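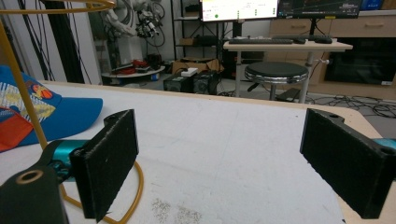 > I'd argue against replacing the top at all. The gray stuff on the white surface comes back whatever you put under it, and a new table will look the same by spring. What needs settling is what is allowed to stay on the table overnight. Last month's proposal lists the surface, the edge and the cables and says nothing about personal items, which in our room are half of what gets moved before anyone can wipe. Also, who decided on 90 cm for the walkway? Two carts don't pass in that.

January, 4:40 pm
Posted by the list maintainer, Hurkgate rooms and benches

Replying to the message quoted above, and to the two off-list questions that covered the same ground. I'll take the points out of order.

1. Surface

Agreed that replacement is not justified. The quote from Stoleo was for a full top with a new edge, and the existing light wooden edge has no damage that I could find with a fingernail or a straightedge. The white surface marks easily but cleans easily. I withdraw that part of the proposal.

The fine gray debris is a separate matter. There is a patch of it toward the near side of the white table in the photo, and I have seen the same on two other tables. I don't know what it is. Until somebody does know, treat it as abrasive: lift it first, wipe second. A dry cloth pushed across it will drag it over the surface, and on white the scratches fill with dirt and read as gray lines that no cleaner takes out.

Procedure, to replace section 2 of the draft:

a. Clear everything off the table, including the things that "live" there.
b. Vacuum with the soft brush head, hose held off the surface. No compressed air.
c. Damp microfiber, folded in four, one direction, new face for each pass.
d. Dry cloth along the wooden edge. Water left sitting in the joint between top and edge will raise the grain.
e. Leave it bare for 60 minutes. If new debris shows up in that time with no work going on, it is coming from above or from something adjacent, and cleaning the table again won't fix it. Report it to the list with the position on the table.

Step e is the one people skip. It is also the only one that produces information.

On products: Telix neutral concentrate is in the cupboard and is what I use at the lowest dilution on the label. Please stop buying the citrus spray. It leaves a film, and the film holds dust.

2. Cables

The draft said "no cables on work surfaces." Three replies pointed out that this is unworkable for anything that is plugged in and in use, and they are right. Revised wording: a cable may cross a work surface only if it is connected at both ends and takes the shortest safe route to the edge. A loop of slack lying on the tabletop is not a route. The yellow one that curls over the white table is the kind of thing I mean. Gather the slack below the top with a hook-and-loop strap and leave a hand's width of play so nothing pulls when a chair goes back.

The bundles along the left wall, beside the tall dark panel, stay as they are for the time being. They hang clear of the floor route and I would rather not have anyone regrouping black cables by eye. Label first, regroup after. We have 53 printed sleeves left from the last batch and a second roll on order, so start with anything that shares a bundle with something it has no business sharing a bundle with.

Janssen can supply a wire tray for the underside of the tables. I asked for the version that clamps on, so that no holes go into the tops. Price to follow when they answer.

3. Floor and shelving

The two black boxes on the floor in front of the metal shelving, with the small white box sitting on the left one: I'm assuming power supplies from the shape, and will be corrected if that is wrong. If they are in service, they need free air on the vented sides and nothing stacked on top, so the white box goes on the shelf. If they are out of service, all three go on the shelf, heavy items at the bottom. There's a cardboard box on the lower level at present. Cardboard at floor height picks up mop water. Decant it into a lidded plastic crate and flatten the carton.

4. Walkway

The 90 cm is a clear width for one person carrying something, measured at the narrowest point with chairs tucked in. It was never meant to be a passing width for carts. Two carts would need more than the room has, and the answer there is to wait at the door. I will add "single file" to the text.

5. Desk with the keyboards

One question off-list: why is there a second keyboard on the light-colored desk in the middle of the room? I can't say. If both are connected, mark each one with the machine it belongs to. If one is a spare, it goes in the peripherals drawer. A dead keyboard costs more time than a missing one.

6. Personal items

The point in the quoted message is fair and the draft was deficient. Caps, jackets, cups and bags do end up on the tables. The blue baseball cap with the little basketball on it is a good test case for the rule, being both clean enough to be harmless and large enough to be in the way. A cap set down on grit picks up the grit, and then distributes it to wherever it goes next, including a head.

Proposed text:

"Personal items are kept on the hooks by the door or in a locker. Items found on a work surface at the end of the day are moved to the hooks. They are not thrown out and not put in a drawer."

The hook rail holds 80 kg in total according to its packaging. I don't expect that to be the limiting factor. The limiting factor is that there are too few hooks, and I will put up a second rail.

The small round white table under the wall side equipment also needs a decision. At the moment it holds red and black objects that could be tools or bags, I can't tell which. Tools go on the shelving, bags go on the hooks, and then the table can be used for the cleaning kit, which has never had a fixed place.

7. Open items

- Source of the gray debris. Step e results wanted from at least three tables.
- Tray price from Janssen.
- Whether the round table is needed where it stands.
- Keyboards, see 5.

Objections to the wording in 2 and 6 by the end of the month, on the list please and not in the corridor.

Recent in this list
Re: Draft rules for shared tables
Stoleo quote for replacement tops
Telix concentrate, dilution and storage
Sleeve printer: second roll
Chairs with split casters
Lidded crates, which size fits the lower shelf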